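Fliltano Slider Bags, Medium, Clear with Orange Closure
Sold by Tandotero
Pack of 64
$29
Usually ships within 7 business days

Overview

It's a storage bag with a slider on it. We carry two other bags that do the same job, one of them cheaper, and before you spend $29 you should know what the extra money buys. Mostly it buys a label you can write on and a slider that stays on its track. The plastic is ordinary plastic.

The manufacturer's leaflet says the closure is good for 2,000 openings. We have no way to check that and we doubt they opened many bags that many times either. Bontu Wako, who runs our sample shelf, has been using the same handful of bags since April and has yet to lose a slider. That is a much smaller claim and the only one we're willing to make ourselves.

What the leaflet calls "keeps produce fresher, longer" we have left off the front of this page. Longer than what? A closed bag slows down drying out. Any closed bag does that. If you want lettuce to last, buy less lettuce.

Closure

The track is in two halves with a small white clip running along it. Color is the useful part here. On a clear-on-clear bag you end up running your thumb along the edge looking for the opening, and on this one the orange shows you where it is, even in a freezer drawer with bad light. Start the clip from one end and push it all the way over. Stopping a finger's width short is the usual reason people send them back as leaky.

Dry goods are fine. Soup, we would not. The leaflet says "leak resistant," and resistant is doing a lot of work in that phrase.

Film

Clear, thin, and on the noisy side. It wrinkles the first time you use it and it stays wrinkled. Anything with a sharp stem or a bone in it should go in something heavier.
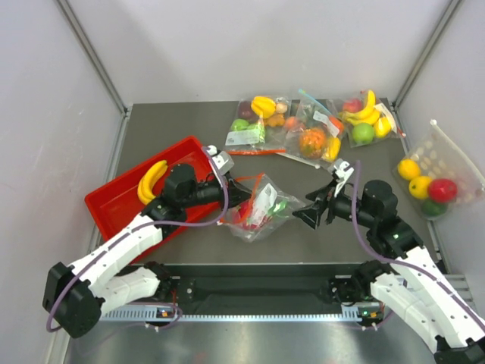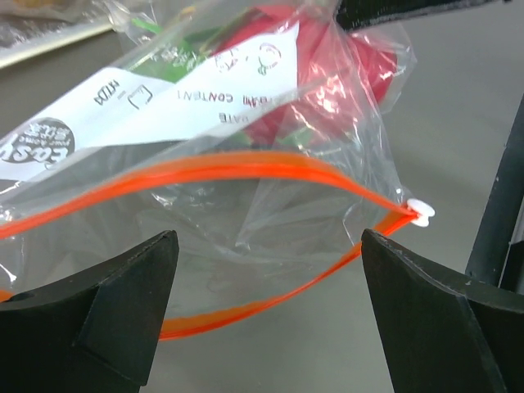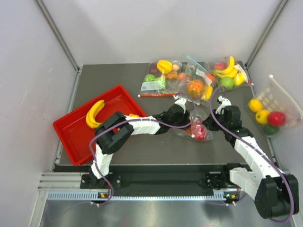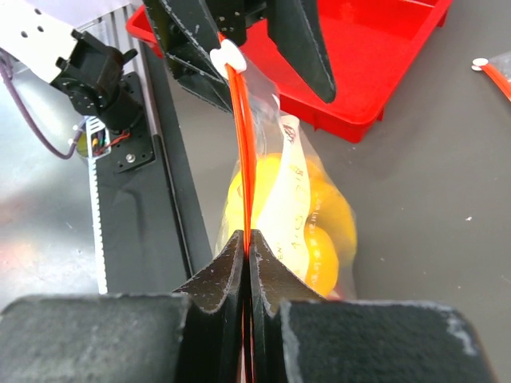 Labeling is where we changed our minds a little. Most write-on panels are a frosted patch that takes a ballpoint badly and a marker only slightly better. A printed white strip is easier to find and easier to read, and it has set places for things: the close view of the open bag has the words CONTENT and DATE on it, although with the bag turned around they come out upside down. Decide which way up you file your bags before you fill in a whole stack. Use a permanent marker and give it a minute. The small icons on the strip look nice and we have found no use for them.

Sorting and mixed loads

A clear bag earns its place when the contents vary. In the wider view where a plum, a banana, a green apple and some small orange fruits share one bag, you can tell what's in it from across a table, label or no label. For a bag of one thing, say flour, you may as well use a jar.

Tray

The red tray is not included. People ask. It's a plain shallow plastic tray, handy for holding loose fruit while you fill bags, and any tray you already own will do it.

Compared with the others we carry

Adams Press-Seal: cheaper, no slider, frosted panel. Seals a little tighter if you press properly. Most people don't.

Eltuson Freezer Slider: heavier film, smaller pack. Better for meat. The slider comes off if you pull it at an angle, and we have told them so.

Care

Hand wash in lukewarm water, turn inside out, stand open to dry. The leaflet says top rack dishwasher safe. Ours went cloudy – we tried it twice. Not for the microwave and not for boiling.

Keep away from small children, as with any plastic bag.

Returns

Unopened packs only. If a slider arrives off its track, send us a photo of it and we'll replace the bag. You don't need to mail the whole pack back.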